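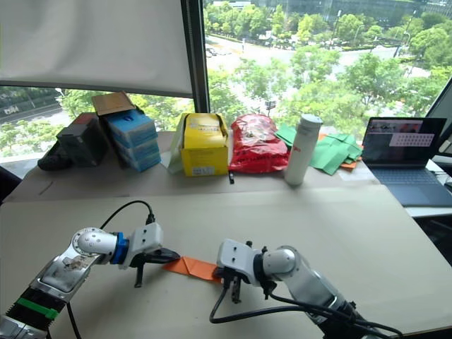 The Understudy

Canan Bayram had been hired by the Daly Players to prompt, a job that consisted of sitting on a stool behind a curtain and whispering to people who earned more than she did. The pay was 56 dollars a night. The stool was extra, in the sense that she had brought it from home.

The play was called The Widow of Kultell and it had been written by the director's brother-in-law. It ran three hours with one intermission, and the audience tended to treat the intermission as a suggestion. In the first act the widow learned that her husband was dead. In the second act she learned it again, from a different person, in verse.

By the middle of May, Canan knew every line. She hadn't meant to. The words had gotten into her the way damp gets into a basement, and she would find herself at the grocery store murmuring, "Then let the sea have him, for I have had enough," over the canned tomatoes. A man with a cart once told her he was sorry for her loss.

"Thank you," she said. It seemed easier.

The widow was played by a woman the whole company called Madame, though she came from Ohio. Madame didn't believe in prompting. When she forgot a line she simply went to the window and looked out of it, and the audience took this for grief. Some nights she was at the window for so long that the actor playing the doctor sat down.

"I'm listening to the silence," she told Canan when the subject came up.

"It's just that I was whispering in it."

"I heard that too. It was distracting."

Then, with six performances to go, Madame ate something at a wedding and lost her voice along with everything else. The director stood in the lobby with his hands in his hair. The house held 100 seats and for once a good many of them were sold, a bus tour having been canceled somewhere and sent over by way of apology.

"You know it," he said to Canan.

"I know it sitting down."

"It's the same words standing up."

They pinned her into the black dress. It had been cut for a taller woman and a more generous one, and from the back she looked like a piece of furniture being stored for the winter. Since she was on the stage, the prompter's stool was empty. The director put the boy who sold the candy on it, gave him the script and told him to follow along.

She went out. The lights were a great deal hotter than they looked from behind the curtain. The doctor came in and told her that her husband was dead, and she opened her mouth, and there was nothing in it at all. Three hours of verse had packed up and left.

From behind the curtain came the sound of a boy turning pages, first slowly and then fast.

Canan walked to the window. The view was a painted harbor, with one boat that was bigger than the lighthouse. She looked at it. She looked at it for a very long time. Behind her, she heard the doctor sit down.

Out in the dark, a woman from the bus began to cry.

"Then let the sea have him," Canan said at last. It was a line from the second act, and the doctor, who hadn't had a surprise in weeks, stood up so quickly that he knocked over the chair. They finished in an hour and ten minutes. The director's brother-in-law called it butchery - but he said it at the bar, where he had been able to get a seat.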